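Erkau 8-piece bench tool set: eight months in

I bought this set last October, right after we moved to Fallerham and I found out that my old toolbox had gone to the thrift store with the camping stuff. I wanted something small for the workroom. Glue-ups, little brackets, battery covers, the drawer pull that falls off every other week, that kind of thing. I did not need a 226-piece chest with sockets for a tractor (my brother-in-law has one, and he can never find the 10 mm either).

So, the Erkau. You get pliers, a pair of side cutters, an open-end wrench, a stubby driver and a few odds and ends, all in a zip pouch that I stopped using after a week. The pliers are the star for me! The jaws meet cleanly all the way to the tip, the spring is soft, and I can hold a tiny plastic part without chewing it up. I have smallish hands and the handles fit me great. If yours are big you may want to try them in a store first. 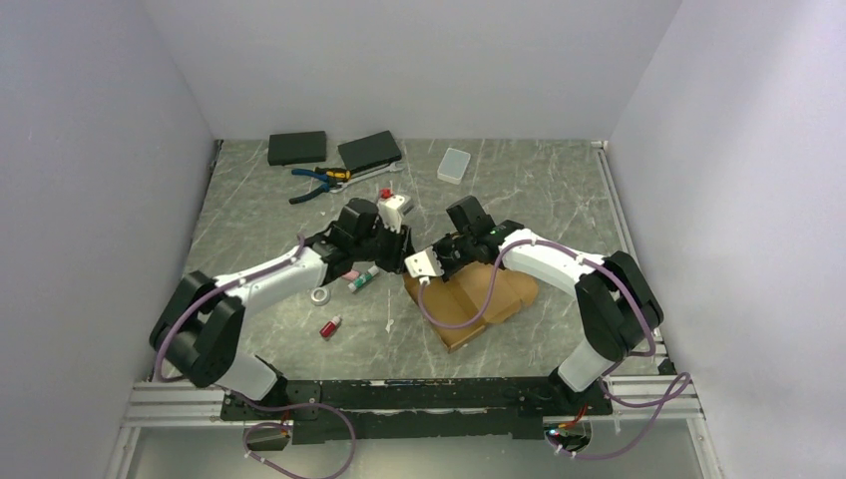

The wrench is fine. It's a wrench. Mine had a little burr on one jaw that I took off with a file, and after that it behaved. I do wish it were a touch thinner, as I have a couple of nuts tucked behind a lip where it just won't go, and for those I still borrow the skinny one from my bike kit.

The stubby driver is the weak spot. The grip is comfy enough, but the tip started rounding over by Christmas and I was only using it on soft little screws. I've replaced it with a Barbier I found at the hardware store on Bosance Street, and that one has been great (cost me nearly as much as half the set, grumble grumble).

A couple of things I'd do differently if I were starting over. I'd get small lidded boxes for screws on day one, because I kept mine loose in the pouch and they ended up in the lining. And I'd save the flattened cardboard from every package. It makes a terrific throwaway mat for glue and paint, and I go through a piece every 2 weeks or so.

Would I buy it again? Yeah, I think so, mostly for the pliers and cutters. I'd give it 7 out of 10, and it would be an 8 with a decent driver. I've seen the pliers sold on their own lately, so if you already own a good wrench, just get those and put the rest of the money toward a better screwdriver.

Posted June 2025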